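Pralorley shared kitchen, minutes, May 20, 2022

1. Counter
I took the notes again, so blame me for typos! We all like the cream toaster oven on the long brown table, and the plates stay in the dish rack.

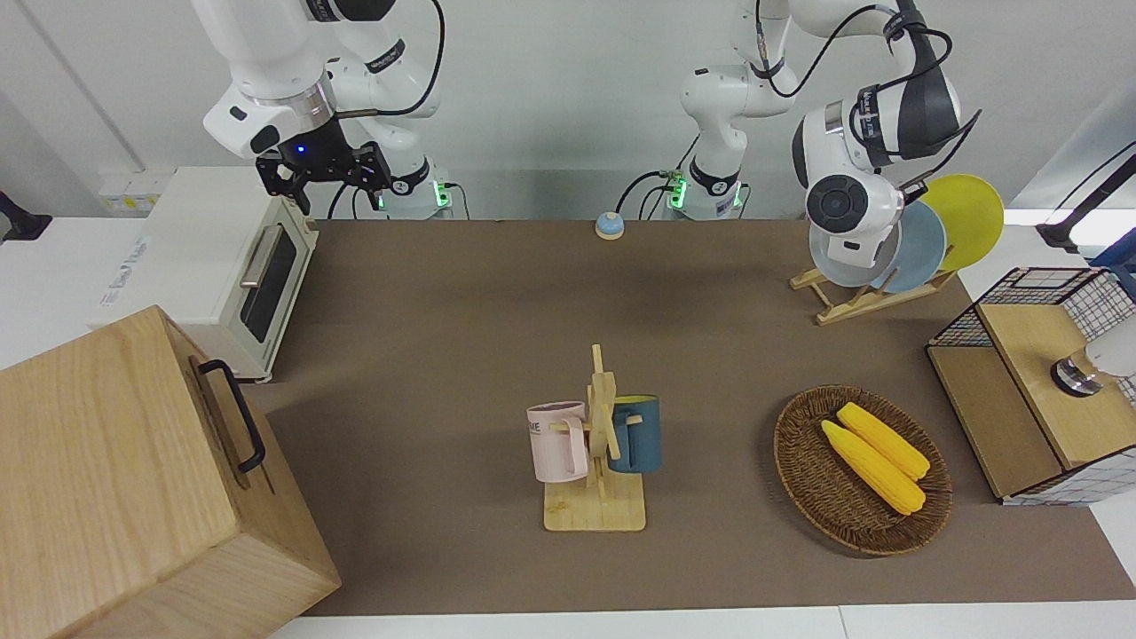

2. Mugs and corn
The mug tree got a big yes (I want the pink one). Corn lives in the wicker basket for now.

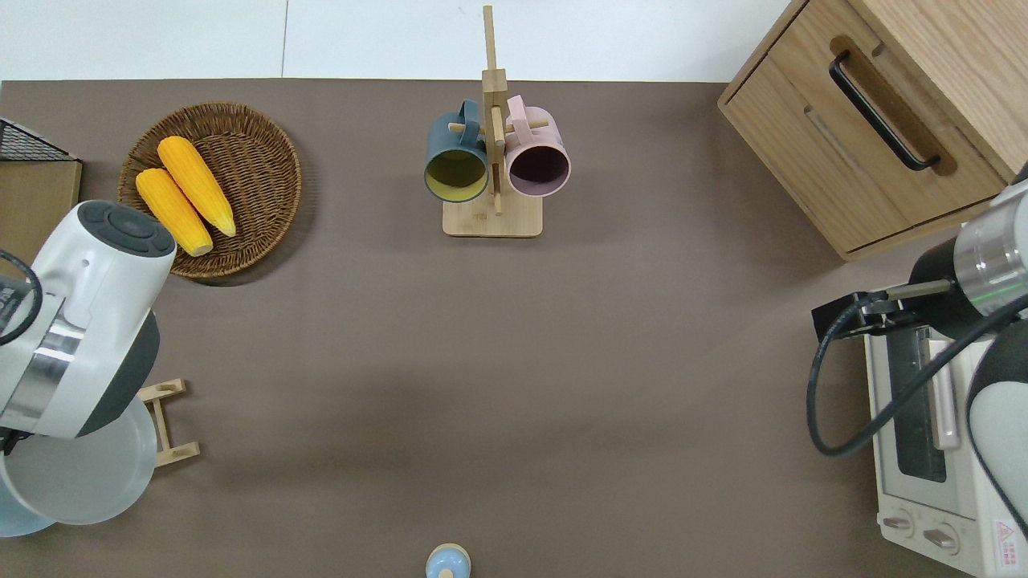
We also said yes to 4 more mugs from Mirnix, and I'm ordering them before the next meeting.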